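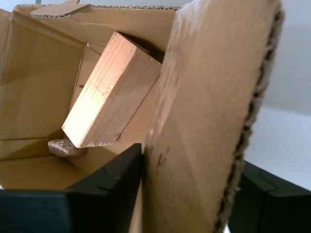 Box task, wrist view: the flap between the fingers, with the pine block inside.

Progress report to Hadiza Mohammed, Haruna fund
23 August 2024
From Jasmina Spahić, Brukau workshop

Hello Hadiza,

You asked for something you could read over a cup of tea, so I've kept the tables for the spreadsheet and put the story here. Short version: the showing side of the project is in good shape, the learning side is a bit behind, and I'd like to move some money from one line to another (see the end).

When I last wrote, in May, we had the arm set up and not much to teach it with. Since then Khoa has built the hand controller properly, and we've been using it nearly every working day. You hold it more or less like a pair of tongs, the arm follows your hand and the fingers close when you squeeze. It took me an afternoon to stop overshooting. Adaeze was good at it in ten minutes, which I'm trying not to mind!

We now have 2602 recordings of people doing the box tasks, of which 1744 are clean enough to learn from. That's a lower share than I'd hoped for. Most of the rejects are from the first few weeks, when we were all still learning to drive the thing, and a fair few more came from one bad cable that made the arm lag behind the hand. Jummai went through the lot by eye and marked every one as keep, maybe or bin (the maybes aren't in the 1744, we'll argue over those in the autumn).

The tasks themselves are still the three we agreed: open the flaps, take the block out, close the flaps again. Flaps are much harder than blocks, and I think I undersold this in the proposal. A block of wood stays the same shape whatever you do to it. A cardboard flap bends and springs back, and every one of them has its own opinion about where the crease is. With the remote control you can't feel any of that, so people squeeze far too hard to be on the safe side and then drag the whole box along with them. We tried showing the same job by hand, with a person holding the arm itself and walking it through the movement, and the flap recordings came out a lot smoother that way. The snag is that your own hands get into the overhead view. So at the moment we do flaps by hand and blocks by remote, and Khoa is working on joining the two halves together without a jerk in the middle.

How well does it do on its own? Blocks first. With the box in its usual spot the arm gets the block out most of the time, including when the block is lying at an awkward angle, and that pleased me no end. Flaps, less so. Last month we ran 33 tries at opening a flap with no person helping and 21 of them worked. The failures were nearly all the same mistake: one finger going down on the wrong side of the board, or both on the same side, so there was nothing to pinch. I've asked everyone to slow right down just before they close the fingers when recording, so there's more for it to learn from at that moment. We have started collecting these and I'll send you results once there's enough to say anything.

We've also been letting the boxes get scruffy. Early on we swapped them whenever they looked tired, and then Adaeze pointed out that the packers at Clultum don't get a fresh box each time either. Scuffs and torn bits stay in now. I wish we'd done this from the start.

Money and time. Staff costs are on plan. Cardboard is cheap. The Cerno licence for storing the recordings came in under what we'd set aside, and that's the line I'd like to take from, to pay for a second hand controller with some sort of push-back in it so the person driving can feel the grip. Khoa has a design and reckons he can have it working in six weeks. I'd allow eight. If you're happy with that, a one-line email is enough and I'll do the form.

The visit to Clultum has slipped. They'd like to see flaps working more reliably before they give us a bench for two days, and I can't blame them. Jummai is finding a new date with their floor manager and will copy you in.

You're welcome to come and have a go yourself before then. Bring flat shoes, the stool has gone missing again.

Best wishes,
Jasmina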